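4 min read

3.2 Folding sessions

All sessions were run by students on the Bedum course, in pairs, one driving and one on the log. Set-up as in 3.1, two arms on a shared rail at the table edge. Clothes came from the Boersma box (shirts, jeans, trousers, a few odd bits) and were kept heaped at the right. Folded items go to the far left.

We logged 39 folds over 22 sessions. Time limit 600 s per fold, then stop and mark as failed. Early on the pairs kept restarting the clock after a dropped sleeve, so those runs are left out of Table 2. Trousers were the easiest by far, shirts the worst. Denim somewhere inbetween, stiff but at least it stays where you put it.

Scoring was by eye. 2 markers, same sheet as the Clenlow club used, no talking untill both had written a mark. A fold passes if it lies flat and the outline is near enough a rectangle. Creases not counted. Fig. 3 gives the layout with a pair of trousers folded at the far left and the rest of the clothes still at the right. Gripper open, left arm low.

Marks were typed into Suletti the same day, mostly. Two sheets went missing in April and were redone from the log.

Fig. 3. Table layout, trousers folded.
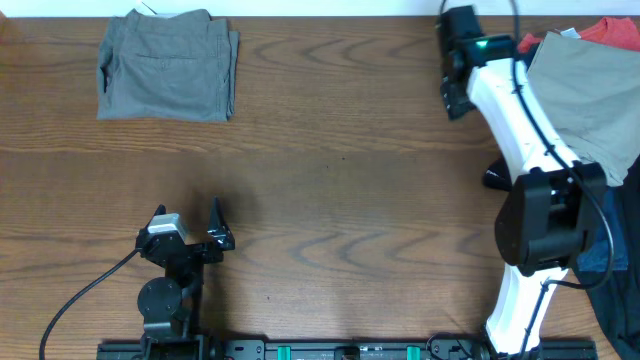 3.3 Where the folds went wrong

Mostly at the second grasp. Sleeves slipped, or the gripper took two layers when it wanted one. See Table 2.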